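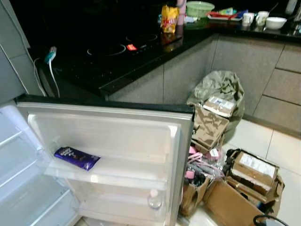
Kitchen fridge, door open.

Gemonis Peer Support Group for Limb Difference
Minutes, October meeting, Saturday, 10 a.m.

Start
The meeting opened at 10:20, the elevator having carried two wheelchairs up and then taken a rest. September minutes were approved after "prosthetic lef" was corrected to "prosthetic leg" in both places.

Job placement
Militz has offered two trial positions in its mail room. Members who toured the building report that the ramp is excellent and leads to a door that opens outward onto the ramp. The chair will write to Militz, politely, and again less politely if needed.

Travel fund
Balance stands at $2388. Claims for the quarter came to $1576 and have been paid. One claim for "parking, emotional" was returned to the member, who has promised to resubmit it as parking.

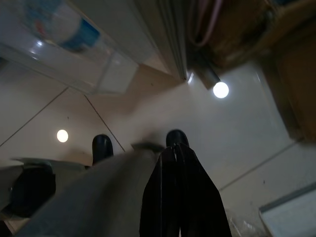 Sipos grant
The application for $4000 toward driving lessons with hand controls is nearly finished. The form asks applicants to sign in ink, inside a very small box, three times. A member who writes with a mouth stick offered to do all three and was thanked. Deadline is the end of the month.

Fita newsletter
Fita wants a story about one of us for its next issue. The group agreed, on condition that the word "inspiring" appear no more than once. An amendment to allow "brave" failed for lack of a second.

Other business
The coffee is still bad. Carried over from September.

Next meeting
November, same room, 10 a.m. Members using the elevator may wish to come at 9:30.

Adjourned 11:45.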